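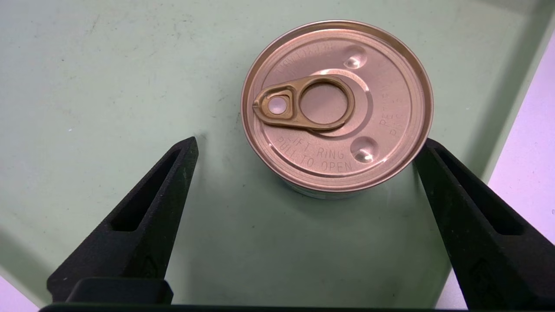 212 shares · 4 comments

We have had the Ekley picking arm on the small orders bench at Prikness since February, so this is a review after proper use. It packs mixed tins and jars for parcels. Before it came, two people per shift did that by hand.

Short cans are what it does best. It comes down from above with the fingers wide and closes on the sides, and dents are rare. Ring-pull lids gave trouble in the first weeks – the camera lost the edge when the metal shone – and Bogdan Hodoroagă fixed most of that by turning down the lamp over the bench. Glass jars are still slow. Soft pouches we do by hand.

On a good day it gets through around 3000 items. A quick packer beats it over an hour but not over a shift.

No jobs went, though hours moved. Raluca Costache used to pack and now looks after the arm, with a small rise she had to ask for twice. Erasto Okoth went to goods in and says his wrists are better. He also says he misses having someone to talk to, and the bench is a quieter place now.

Training was one Wednesday morning, too short. The manual is poor on error codes. Spare finger pads took nine days to arrive.

I would buy it again for tins. If you pack mostly pouches, wait. Four stars out of five.

Wilson Carhuamaca

Share this review · 4 comments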